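Okay, setup thread for the toy kitchen cell, because I keep getting asked how Zundness (our tabletop arm) stays happy in there!

The tray is cardboard. Low walls, black tape on the corners. When a corner goes soft I add tape, and when the tape gives up I cut a new tray. Takes 20 minutes and I love it every time. 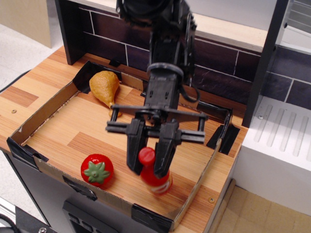
Zundness on the little red bottle, upright.

Cable first, always. I leave a loop by the wrist so it can turn all the way without tugging. Too short and the connector works loose, too long and it snags on the fingers. I re-dress it every 600 cycles, plus a quick wiggle test before lunch.

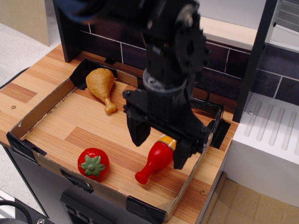 Finger alignment is my favorite part!! Close them slowly on a scrap of card, and if it slides out one side, loosen, nudge, tighten. I go through 4 rounds of this on a bad morning and still have fun.
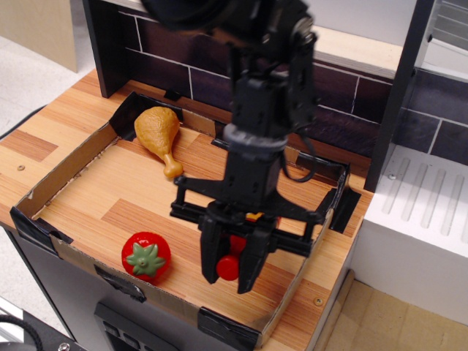 Something small and red at the fingertips, drumstick staying out of it.

Then the collar. I put a paint-pen mark across the joint so I can spot any creep (stole that trick from the Jasta build, thank you Jasta folks).

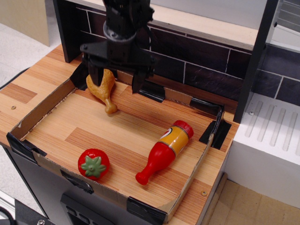
Last job is wiping the finger pads, then re-zeroing at 9 with coffee in hand. New pads go on in September and I can't wait to try the softer ones!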